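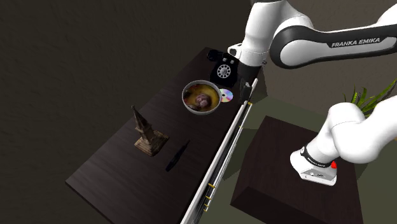
# grisodow-sim-tabletop, KNOWN BAD BATCH

Read this before you train on anything. Status: partly quarantined, not fixed. Last touched in November.

Short version - 484 episodes in this release, 13 of them have the arm going through things it should not go through. Fingers end up inside the table, or inside an object, and the episode still gets marked as a success. If you pulled the set before the note went up, you have the bad ones.

## What's in here

- simulated tabletop scenes, one Franka arm on a pedestal next to a long narrow table
- everyday objects on the table (rotary phone, bowl of soup, disc, knife, carved figurine etc.)
- rendered frames, joint states, gripper commands, contact log
- no real robot data. None. Please stop asking for the hardware logs, they are in the Sastley repo

Tasks are pick, push, and place. Each episode stops at 1,000 steps or when the success check fires.

## What went wrong

Thin objects. The disc and the knife, mostly.

The collision shape for the disc got exported with zero height. Looks fine when rendered, nice rainbow reflections and all. Physics thinks there's nothing there. So the planner drops the fingers to grasp height, keeps going, hits the tabletop, and the solver either shoves the arm back up hard or lets the fingers sink in. Both happen. Which one you get seems to depend on the seed.

The knife is a diferent bug with the same result. Shape is there but rotated relative to the mesh, so the gripper closes on air and the contact log says it touched something.

Success check only looked at gripper width and contact flag. It never looked at where the object was. That part is my fault.

## How we found it

Ketsara Sriwong was scrubbing through joint torques for the Jara policy and saw spikes way over the limit we set. She sent me two episode numbers. I replayed them, saw the fingers go under the wood, then ran the whole batch through a depth check overnight. 13 flagged.

Would the phone or bowl have shown it? No, their shapes are fine. Checked both by hand.

## Why it matters if you only work in sim

The Jara policy trained on this learned to push down hard at the end of a grasp. In sim it got rewarded. On a real arm that is a protective stop at best, and a bent finger or a smashed table at worst. It was NOT run on hardware. Keep it that way. The checkpoint is pulled, and if you have a local copy, delete it.

Same goes for anything fine tuned from it.

## What to do

1. Update to the current index. Bad episodes are listed in `quarantine.txt`
2. Filter on `depth_ok == true` in your loader. Default is still off - sorry, changing it breaks Pristby's scripts
3. If you trained before the filter, retrain. Don't try to patch it with a lower force cap, we tried, it just pushes slower
4. If you render new scenes, rebuild the collision shapes first:

```
python tools/rebuild_collision.py --min-height 2
python tools/check_depth.py --all
```

min height is in mm. 2 is a guess that works for the disc, didn't test lower.

## Fixed / not fixed

| Thing | State |
|---|---|
| disc collision height | fixed in assets, old episodes not re-rendered |
| knife rotation | open |
| success check ignores object pose | fixed |
| torque limit not enforced in replay | open |
| contact log off by one step | open, minor |

## Other stuff to know

- soup is a solid mesh. It doesn't slosh or spill. Don't use these for pouring
- dim lighting is on purpose, dark knife on dark table is hard to segment, masks come from the sim so those are ok
- depth check misses very short dips between saved steps. So 13 is a lower bound, probaly

## Reporting

Open an issue with episode number, seed, and the step where it goes bad. A torque plot helps. "Arm looks weird" doesn't help. If you think something could reach a real robot, skip the issue and message me or Ketsara directly.

TODO: knife. Then re-render. Then turn the filter on by default once Pristby have moved over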